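11월, 오후 작업 메모

Lurnudari 라이브 테이프 디지털 변환 계속. 오늘은 릴 4번. 앞의 세 개는 지난번에 끝냈고 파일은 작업 서버의 Susex 폴더에 있음. 4번은 라벨에 "Giscombe 홀, 2부"라고만 적혀 있고 곡 순서가 없다. 들으면서 적어야 함.

데크 예열 30분. 헤드 청소하고 자기 제거까지 한 다음 기준 톤부터 확인했다. 왼쪽 채널이 오른쪽보다 0.5dB 낮게 나와서 재생 레벨만 조정. 방위각은 1번 릴에 맞춘 값 그대로 걸었더니 심벌이 뭉개져서 다시 잡음. 2부는 다른 녹음기로 받은 것 같다. 1부 끝의 박수 소리와 2부 처음의 박수 소리도 음색이 꽤 다르다. 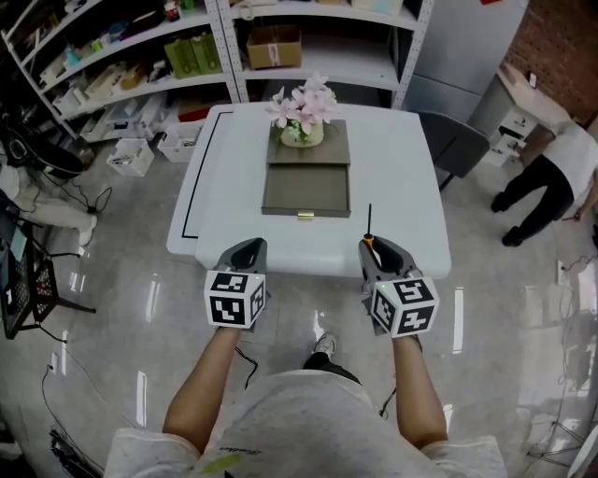

첫 곡은 멜로트론 인트로가 긴 버전. 스튜디오 앨범에서는 금방 드럼이 들어오는데 이날은 한참을 끌고 간다. 중간에 베이스 페달 저음이 과해서 80Hz 아래를 살짝 눌러 봤지만 곡의 무게가 빠져서 원래대로 돌림. 원본 전송 파일에는 아무 처리도 하지 않는다는 원칙 유지. EQ는 복사본에만.

두 번째 곡에서 드롭아웃 두 군데. 테이프 산화막이 얇아진 자리 같고, 두 번 돌려도 같은 위치에서 빠진다. 긴 쪽은 기타 솔로가 시작되는 박자라 귀에 걸린다. 오른쪽 채널은 살아 있으니 그쪽에서 당겨 올 수 있을 듯. 편집은 다음 작업 때.

속도 문제: 오르간 A음 기준으로 재 보니 전체가 조금 높다. 처음에는 데크를 의심했는데 기준 톤 테이프는 정상. 현장 녹음기가 느리게 돌았다는 얘기가 된다. 곡이 진행될수록 조금씩 더 높아지는 것으로 보아 배터리로 돌린 기계였을 수도 있다. 한 번에 일괄 보정하지 말고 곡별로 나눠서 잡을 것.

세 번째 곡은 제목을 모르겠다. 7박과 4박이 번갈아 나오고 플루트가 주제를 맡는다. 어느 앨범에도 없는 곡. 앞에서 보컬이 뭐라고 소개하는데 객석 소리에 묻힌다. 대충 잘라서 작업방에 올려 두었다.

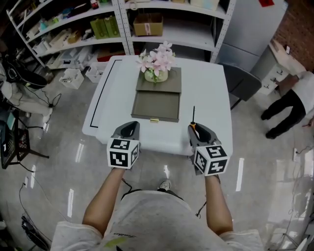 Osvaldo Palumbo: 그거 "Igwe"예요. 정규 앨범에는 안 실렸고 공연에서만 하던 곡입니다. 플루트 다음에 오르간이 같은 주제를 반음 올려서 받으면 확실해요. 제가 가진 카세트에는 끝부분이 없으니 페이드로 자르지 말고 끝까지 남겨 주세요.

확인함. 오르간이 반음 위에서 받는다. 곡명은 Igwe로 적고 물음표는 뺐다. 끝부분도 온전하고, 마지막 화음 뒤에 앰프 험이 조금 남는데 그대로 둔다.

발매 쪽 메모. LP 2,000장으로 얘기 중. 재킷 안쪽에 공연 날 입장객 수를 넣고 싶다고 해서 찾아봤더니 Giscombe 쪽 장부에 764명. 해설지 초안에는 2,000명이라고 되어 있는데 발매 수량을 잘못 옮긴 것으로 보인다. 고쳐 달라고 전달.

남은 것
릴 4번 뒷면 전송
드롭아웃 두 군데 패치
곡별 속도 보정, 보정값은 파일 이름 뒤에 적기
LP 한 면 길이 계산. Igwe가 들어가면 B면이 넘칠 수 있음

테이프는 테일 아웃으로 감아서 선반에 돌려놓음. 데크 전원 끔, 18시 40분.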